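Import snack shop to take over former Fornari bakery

Monday, August 30, 2021

JILCOMBE - The former Fornari bakery on Flindholm Street, empty for 7 months, will reopen this fall as a grocery selling packaged food from East Asia.

Owner Sebastian Matei signed the lease last week. He said the store will be called Hwang, the name of the wholesale business he bought in February, and will carry 400 products at first, most of them noodles, sauces and dried snacks.

The town approved the change of use without a hearing. The bakery's ovens have already been taken out, and the 2000-square-foot space will get new floors and shelving before stock arrives.

Yurii Shevchuk, who runs the shoe repair shop next door, said he was glad to see the lights back on. "We lost a lot of walk-in trade when Fornari closed," he said. "People came for bread and then remembered their boots."

Matei said imported items will carry an added label in English listing ingredients and allergens. Prices will be close to those at his market stall, which will stay open on Saturdays.

The store plans to hire four part-time clerks. Applications can be picked up at the market stall. Parking on Flindholm Street is free for the first hour.

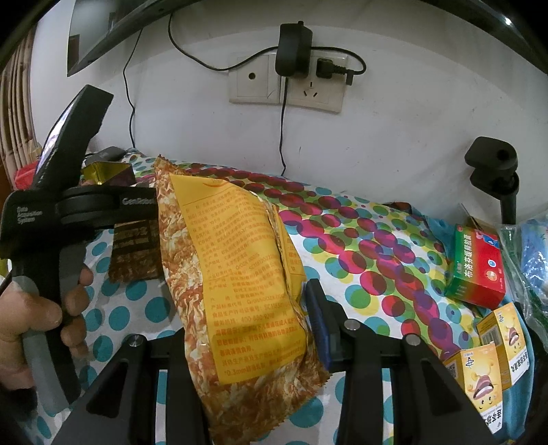
A packaged snack with a product label in Chinese.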